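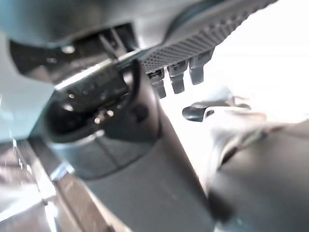
Black bracket and round knob, close up.

Propane tank check, Pekgate yard, 05/02/2024
Checked by Yutong Qin

Tank level: OK. The 330 gallon one is a bit low, so I've asked Fuston to put us on the July run.
Relief valve cap: OK. I had to pull a wasp nest off it first (yuck!).
Regulator vent facing down: OK
Leak test, soap and water: OK on all 12 joints. I did the one by the boiler twice, it's always been my least favorite.
Weeds and trash cleared: NO. Ren, the grass behind the 400 is up to my knees again!
Warning signs readable: NO. The Undudley side has faded, new ones ordered.
Boiler room gas alarm: OK, and very loud.

I'll come back for the two NOs once the mower's fixed.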